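3.2 Church attendance and contact with Muslim neighbours

The survey was sent to Protestant and Catholic congregations in Rallville and the nearby town of Pruvholm. We received 2,647 usable replies. Each person was asked how often they attended worship, whether they knew a Muslim by name, and whether they thought churches should speak publicly on questions of religion and law. The wording of the last question was taken from Tuhumury and Purba's earlier study, with one change: "the state" was replaced by "the council", as most local disputes concern planning and schools.

Weekly attenders were more likely than occasional attenders to say that churches should speak publicly. They were also more likely to know a Muslim by name, a result we did not expect. Part of the gap comes from the shared work that some parishes do with the mosque in Rallville, including the furniture store and the winter meals. When the 182 people who had taken part in such work were left out, the difference became much smaller but did not vanish.
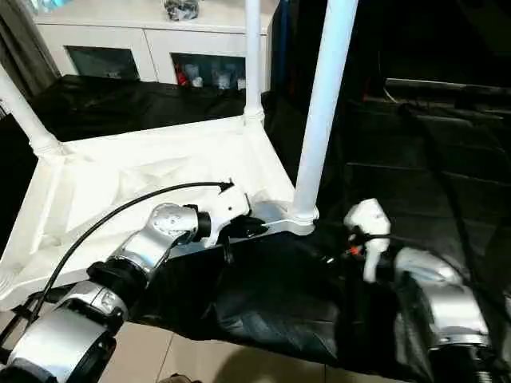 Figure 2. White plastic stool, upside down, with a robot arm at left.

Age made little difference once attendance was taken into account. Denomination mattered more. Catholic replies were spread fairly evenly across the scale, while those from independent churches gathered at the two ends. Kyriakidis reports a similar pattern for clergy and puts it down to the way sermons deal with other faiths. Our data cannot test this, as we did not ask about preaching.

We also held 20 interviews in May with people who had agreed to be contacted again. Larasati Tuhumury carried out those in Pruvholm and Rizal Purba those in Rallville. Several people made a clear distinction between sharing their faith and taking a political position, and were uneasy when a minister did both in one service. Others saw no such line. These answers are taken up in Section 4, where they are set against the written comments on the survey form.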